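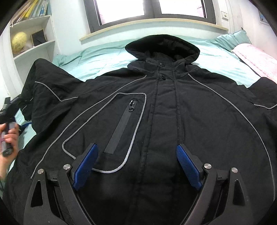 The handheld gripper, jaws open, over a black hooded jacket.

Yesenia Ccori looks after the handheld grippers at Grajales, where the blue finger pads receive most of her attention. "A smooth pad slides on a jacket like that one," she said. "I wipe them before each session and change the pair after 478 grips."

The screws near the pivots are checked at the same time. Overtightening, she explained, makes the jaws close unevenly — a fault she traced in March after 11 poor recordings. "I had blamed the pads. It was one screw, a quarter turn too far."

Worn pads are kept in labelled bags for Nilton Benavides, who orders the replacements.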